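Sorting Out a Desk Without Buying a Drawer Full of Organizers

Most desk organizing advice is written by people who sell trays. I have owned three of those bamboo towers with the little compartments, and every one filled up with dead batteries and rubber bands. Before you spend anything, try this.

1. Take everything off the desk and put it in a box. Lamp too.

2. Test the pens. Scribble with each one for 5 seconds. If it skips, throw it out. Don't believe anyone who tells you to warm the tip or shake it, I've done both and got two more words out of a pen.

3. Put back only what you used in the last couple of days. For me that's a pen, a marker and a pair of scissors.

4. Give the pens one clear container with no dividers. Clear matters more than the shape, because a tin with a lid is where pens go to be forgotten. 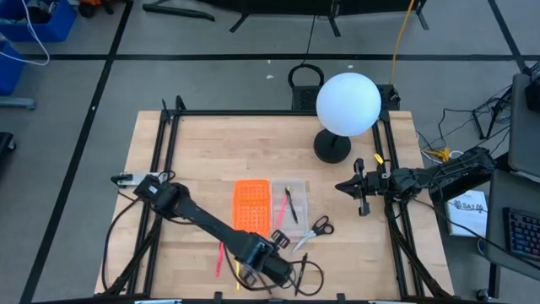 5. Leave the scissors out. Every guide says to put them away, and then you end up opening tape with your teeth. Keep them next to the container, on the side you reach with.

6. Pegboard is optional. The Rindum video everyone links to covers a whole wall with it, and I doubt half those hooks get used. A small tray with holes in it is plenty if you like that sort of thing – I could take it or leave it.

7. Lamp goes at the back. A round globe shade spreads the light nicely but it takes up room, so push it as far from your hands as the cord allows.

Leave the box from step 1 under the desk until December or whenever you get tired of it. Anything still inside can go. The Brumitz method wants you to label it all first, and I can't see what for.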